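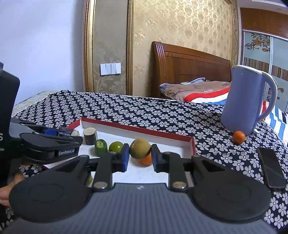

Slow hands make better examples than fast ones, according to one of the collectors at Wovar, who told me she'd toss half of her first week's recordings if they'd let her. I'd asked how the fruit project was going and got a twenty-minute answer (no complaints, I love this stuff!).

So, the news: Wovar has passed 3681 recorded pick-and-place examples for its learning system, and it wants 400 more before the end of May. All of it is done in people's homes, on their own tables, with hand-held grippers and whatever small things turn up in the kitchen – tangerines, limes, a chili pepper. The earlier set came out of one tidy room in Ginbridge, and the model trained on it got pretty confused the minute it met a patterned tablecloth.

I sat in on a morning of it and had a go myself. Squeezing a tangerine with foam-tipped fingers is easy. Letting go of it gently, so it stays where you put it, took me 3 tries, and I was told my second one would be thrown out for wobbling. Fair enough!

Of the examples checked so far, 173 have been pulled, mostly for rushed releases. The rest go to Modise, the team in Watby that does the training, and they're hoping to run a first test on an arm this summer. I've asked to come along for that. Meanwhile Wovar is still signing up homes in Ginbridge, and you don't need any experience, just a table and a free morning.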